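Stirell withdrawal stuck on "in review", anyone else?
Forum: Exchanges and wallets > Withdrawals and deposits
Page 1 of 1

kettlebrook
Put in a withdrawal from Stirell last night, 200 USDC to my own wallet. Same address I've used since spring. Normally done before I finish brushing my teeth. Now it says "in review" and has said that for 8 hours. No email, nothing in spam. Support bot keeps sending me the same help page.
Anybody seeing this? Or is it just me

mudlark_77
Not just you. Mine went into review Tuesday-ish, came out next morning. Did you change your password or 2FA lately? They put a hold on after that and the hold shows as "review" which is dumb

kettlebrook
New phone, so yeah, moved the authenticator over. Didnt know that triggered anything

mudlark_77
That's it then. Wait it out. Don't cancel and resubmit, you go to the back of the line.

ohio_sats
Gonna disagree with mudlark. I cancelled mine and resubmitted as two smaller ones, 100 each, and both went through in 30 minutes. Sitting there waiting got me nothing. And anyway a hold is a hold, it should SAY hold. "In review" makes people think they're being investigated.

mudlark_77
Your hold probably just ran out while you were doing that. You can't know it was the splitting.

ohio_sats
And you can't know it wasn't

In-ho Hong
Splitting withdrawals right after a security change is a bad idea in general. Looks like somebody draining an account. I worked payments at a different shop (Andari, before the app got redone) and a bunch of small ones in a row was exactly what got a person pulled for a manual look. Can't speak for Stirell's rules. Would still leave it alone.

ohio_sats
Two isn't a bunch

In-ho Hong
Fair. Two isn't a bunch.

pennyfarthing_b
Maybe a silly question but which network did you pick? I had one hang forever and the network I'd chosen was paused for maintenance. There's a little gray line of text about it under the dropdown. I missed it three times.

kettlebrook
Just checked, network's fine, no gray text. Everything says operational. Guess it's the 2FA thing.
Still mad about the fee tbh. Says the fee is "estimated" and can change before it sends?? So I don't even know what will land

Melaniia Kovalchuk
The fee is fixed when it leaves review, that's when they quote it for real. If the network is busy you pay more. You can set a max fee in settings, under Transfers, bottom of the page. If the real fee is over your max it bounces back to your balance and you get a message. Mine is set low and I've had it bounce once in December, annoying but no money lost.

kettlebrook
Didn't know that existed. Where under transfers? I see address book and limits, that's all

Melaniia Kovalchuk
Scroll past limits. On the phone app it isn't there, only the website.

kettlebrook
Of course it isnt. Ok found it, thanks

grubstake
This is why I moved everything to Vostmont. Slower to sign up but I've never had a withdrawal sit.

mudlark_77
Vostmont holds you after a device change too, it's in their terms. Everybody does it. You just haven't gotten a new phone yet

grubstake
Got one in the summer, no hold.

mudlark_77
Did you withdraw that week?

grubstake
...no

pennyfarthing_b
lol

ohio_sats
For what it's worth I think the hold itself is fine. Better than somebody swapping my SIM and cleaning me out. It's the wording and the silence. One email. "You changed your authenticator, withdrawals are paused until X." How hard is that.

Melaniia Kovalchuk
They do send one but only if marketing emails are on, I think? I have them on and I got it. Turned them off for a while and didn't get it. Might be coincidence.

In-ho Hong
If that's true it's terrible. Security notices shouldn't sit behind the newsletter box.

kettlebrook
I have marketing off. So that tracks. Turning it on now I guess, hello spam

Update: came out of review while I was typing. Says "sending". Didn't cancel, didn't split, did nothing. Had breakfast and stayed off the app.
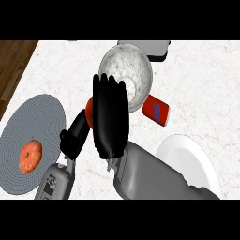
What I'm changing after this

kettlebrook
Putting it in one post so people searching later don't have to read the argument:
- move money out before switching phones, then switch
- set max fee on the website, not the app
- emails on, all of them
- save a copy of the backup codes on paper. I had to dig for mine

mudlark_77
Good list. Also add your addresses to the whitelist early, new ones get their own wait

ohio_sats
Whitelist wait is separate from the 2FA hold? so they stack?

mudlark_77
Pretty sure they run at the same time. Not positive.

Symonenko_fan
They stacked for me. Did both same day, had to sit through one and then the other. Ask support before you count on it

mudlark_77
Huh. Ok then

kettlebrook
Landed. Fee was lower than the estimate even. Leaving the thread open in case someone gets a straight answer on the stacking thing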